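Grain, Slot and Stamp: What Goes Into a Wooden Kitchen Tool

A handle is the part of a utensil that gets the least attention at the point of sale and the most use afterwards.

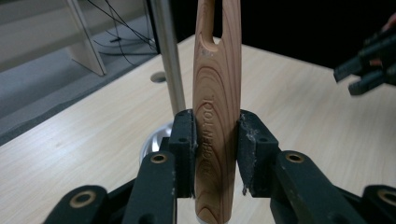
What should you look at first when buying a wooden spoon or spatula?

The direction of the grain. Wood is strong along its fibres and weak across them, so a long, thin tool should be cut with the fibres running from one end to the other. A wide board can tolerate a wandering grain. A strip of wood two fingers wide, loaded at one end with a pan of stiff porridge, cannot tolerate much of it.

That much is accepted by nearly everyone who makes such things. The disagreements begin with the details: how bold a figure the buyer should accept, where the hanging hole or slot belongs, how deep the lettering should go, and whether the wood ought to be oiled before it leaves the workshop. These are small matters in a small object, but they account for most of the difference between a tool that lasts two winters and one that lasts fifteen.

Reading the face

A tree trunk sawn lengthwise shows its growth rings in one of two ways. If the saw passes through the centre of the trunk, or close to it, the rings meet the face of the board nearly at right angles and show as fine parallel lines. This is quarter-sawn timber. If the saw passes nearer the outside, it cuts the rings at a shallow slant, and they spread across the face in arches, loops and ovals. This is flat-sawn timber, and it is where the map-like patterns on the handle of a kitchen tool come from.

The two cuts behave differently. Quarter-sawn wood moves less across its width as it takes up and loses water, and stays flatter. Flat-sawn wood moves more, and the movement is uneven from one face to the other, so a thin piece may cup slightly. In a table top this is a serious fault. In a handle a few millimetres thick it can be measured with a straight edge and is seldom felt in the hand.

The pattern itself is no guide to strength. A loop on the face may mean only that the saw was slanted in relation to the rings. It may also mean that the trunk had a bend or swelling at that point, in which case the fibres run out through the surface. The test is to look at the narrow edge. If the lines there run parallel to the face for the whole length of the tool, the fibres are continuous. If they dive from one face to the other within the span of a hand, the tool has a weak place and will eventually break at it.

Manufacturers who sort their blanks reject for this fault before any shaping is done. Noseck, which turns out flat utensils in batches of 638, sorts twice: once by eye at the saw and again after the blanks have been planed, when run-out that was hidden by saw marks becomes visible. Of the last 3144 blanks planed, 2499 went forward to shaping. The remainder were cut down for spreaders and butter knives, where the shorter length makes the same defect harmless.

Edges

A sawn strip has four sharp corners along its length. Removing them takes very little material and changes the tool more than any other single operation. A rounded edge spreads the load of the grip over a larger area of skin, leaves no thin corner of fibres to lift when wet, and is easier to wipe.

The usual radius is two to three millimetres. Below that the edge still feels square after ten minutes of stirring. Above it, a thin handle begins to approach a dowel in section and to roll in the hand, and the cook loses the sense of which way the blade is facing. A flat handle with softened edges tells the hand its orientation without the cook having to look, an advantage when the working end is under the surface of a sauce.

The slot

A tool that is to hang needs an opening. The conventional answer is a drilled hole at the end of the handle. It is cheap, it can be made in one stroke, and it fits any hook thinner than itself. Its drawback is that the tool must be threaded on to the hook, a two-handed job if the rail is crowded.

The alternative is a slot or notch cut in from the edge, so that the handle can be slipped sideways on to a rod or over the lip of a pot. This costs more to make and demands more of the wood. A notch leaves a narrow tongue of timber standing on one side, attached only at its base, and the tongue is only as strong as the fibres running along it. For this reason a long notch should always follow the grain. Cut across it, the tongue will snap the first time the tool is dropped.

The inner end of the notch matters as well. A square corner concentrates strain at a point, and a crack will start there. A smooth, rounded bottom spreads the strain along a curve. The tool for the job is a round cutter, plunged once and drawn out towards the edge, and the curve is the natural result of its shape. Makers who saw their notches have to go back and round the ends by hand, and it is a fair sign of the standard of the workshop whether they have done so.

The inside of any slot is difficult to sand and difficult to dry. Amoah addresses this by making its slots wide enough to take a folded cloth. Trustov leaves them narrow but seals the inner faces with an extra coat of oil. Both methods work. The wide slot is easier to maintain over the years, as the sealed one needs re-oiling with a thin brush or a pipe cleaner, and few owners will do it.

Lettering

Words on a wooden tool are made in one of three ways. A heated die burns them in, leaving a dark brown mark. A cold die presses them in, crushing the fibres without colouring them a great deal. A laser removes a thin layer and darkens what remains.

A burned mark has the strongest contrast and the longest life. A pressed mark is subtler, often only a shade darker than the wood around it, and is vulnerable to water, which swells the crushed fibres back towards their original height. Shallow pressed letters can fade noticeably after a season of washing. Deep ones last, but deep letters have steep walls, and steep walls hold flour.

Position is a further consideration. Lettering that runs along the handle can be made larger than lettering set across it, and small capitals suit the treatment, having few thin strokes to fill or close up. The middle of the grip is the most visible place and also the one that receives the most wear. Placing the words higher, near the hanging end, preserves them, though they will then be partly hidden by the rail or by the neighbouring tools.

There is some resistance in the trade to lettering of any kind. The argument is that a tool should not need to announce what it is. Against this, a mark gives the owner a fixed reference: when the letters have begun to look dry and pale, the rest of the surface is in the same state, and it is time for oil.

Finish and upkeep

Most wooden utensils are sold either bare or with a single coat of oil. The oil is there to slow the movement of water in and out of the wood. It does not make the surface waterproof and will not survive a dishwasher, where long heat and strong detergent strip it within a few cycles.

The Zustidon test bench, which wets and dries handles on a fixed cycle, ran one group of bare handles and one of oiled handles through 1638 cycles. The bare group showed raised grain early and fine surface cracks by the end. The oiled group, re-coated at intervals, showed raised grain only at the end faces, where the fibres are open and drink water like a bundle of straws.

The end faces therefore deserve more oil than the sides. A sensible routine is as follows. Wash the tool by hand in warm water and wipe it at once. Stand it or hang it so that air can reach both faces. When the surface feels rough, rub it along the grain with fine abrasive paper, wipe off the dust, and apply a food-safe oil that does not turn rancid. Leave it overnight, wipe away what has not soaked in, and give the ends a second coat.

Storage in a jar is acceptable if the jar is dry and the tools are dry when they go into it. Storage flat in a drawer is acceptable on the same terms. A tool put away damp against another damp tool will mark, and dark spots of this sort go deeper than they appear. Sanding removes the shallow ones. If a spot has spread into a crack, the tool should be replaced.

Cracks in general call for judgement. A short split at the hanging end, following the grain, can be left alone for years, provided it stays clean and does not lengthen. A split at the base of a notch will grow. A split at the working end collects food and should be cut back, if there is enough length to spare, or the tool retired to the garden, where a flat strip of wood with a pointed end makes a serviceable plant label.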